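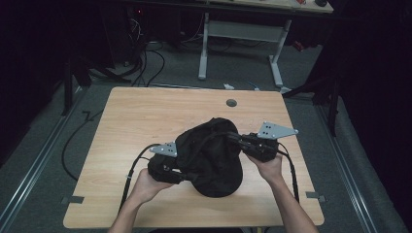 What does denier tell you about a bag fabric?
The weight of the yarn. One denier is one gram per 9,000 meters, so a 1,000 denier yarn weighs 1,000 grams over that length. It gives no information about the weave, the coating or the fiber.

Two fabrics with the same denier can wear very differently. A tight plain weave in nylon 6,6 will usually outlast an open weave in polyester at the same number. Ask for the fiber and the finished weight per square yard.

Coating is a separate line on the spec sheet. Polyurethane on the inside face is light and flexible. It can break down by hydrolysis, and the first sign is a tacky surface or white flakes in the seams. PVC is heavier and stiffens in the cold.

Nayeli Ochoa asked about the Gerkby roll stock. The sheet I have lists 1,000 denier nylon with a single PU coat. No abrasion figure is given. I would not compare it with the Jinum cloth until there is one.

Abrasion numbers need the method next to them. Jaramillo prints 1,379 cycles for one cloth and 2,031 for another, both Taber, same wheel and same load, so those two can be compared. A Martindale count cannot be set beside either.

Thread: bonded nylon or bonded polyester. Polyester holds up better in sunlight. Nylon stretches more before it breaks. Cotton thread rots in a bag that gets put away damp.

Seams usually fail before the cloth does. Bind the raw edges and bar tack the strap ends. My old Boto tote lost a handle at the stitching while the fabric was still sound.

Correction from Jacinto Bautista on washing: keep the water under 40 °C for PU coated cloth, and no tumble drying. I had left out the dryer. Hang it open, lining side out.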